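How to Set Up a Shared Office Room So It's Comfortable to Work In

By Siiri Mägi
January 12, 2018

Most shared rooms get furnished in one afternoon and then stay that way for years. I rearranged ours at Mornevness in December, and these are the steps I'd follow again.

1. Start with the ceiling

Look up before you move any desks. In a room with an exposed ceiling, the pipes and rails stay where they are, and so do the light tubes unless you pay an electrician. Turn everything on and sit at each spot where a desk might go. If a tube shows up as a white streak on a dark monitor, turn the desk or move it over.
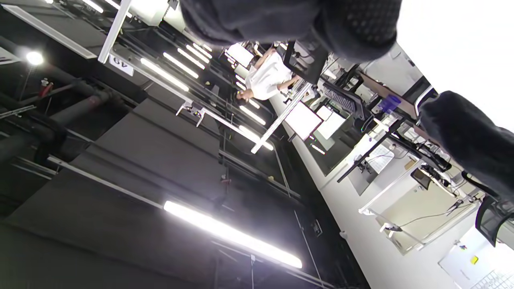

A black ceiling hides pipework well, but it gives back very little light. Expect darker patches between the fixtures, and put storage there. Do this check twice, once in daylight and once after dark.

2. Mark the outlets

Draw the floor outlets on your plan first, then fit the desks to them. An outlet box needs its cover free to open, so keep desk feet and chair casters off it. Our plan was on a single sheet of paper, with one square of the grid for every 2 feet of floor.

3. Place the big table

Leave 36 inches behind any seat where people walk past. A table with rounded edges is easier to get by than one with square corners. White tops brighten a dim room — they also show every mark, so keep a damp cloth nearby. Low-pile carpet lets casters roll freely and you won't need a mat.

Push the chairs in loosely and walk the whole room. If you have to turn one sideways to get through, the table is too close to the desks.
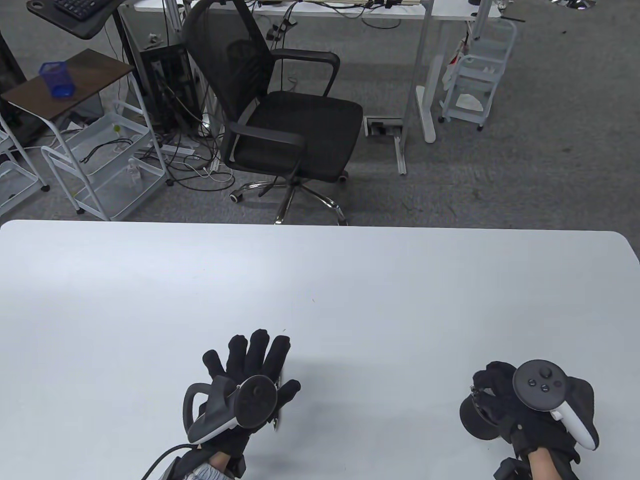 4. Adjust the chairs

Set the seat height so your feet are flat on the floor, then bring the armrests up until your shoulders drop. Mesh backs are good in a warm room. Nives Orlandini, who shares the room with me, likes hers higher than I do, so we stopped trading chairs and put a strip of tape under each seat with a name on it.

5. Live with it for 2 weeks

Write down what bothers you and change only those things. We ended up moving one desk.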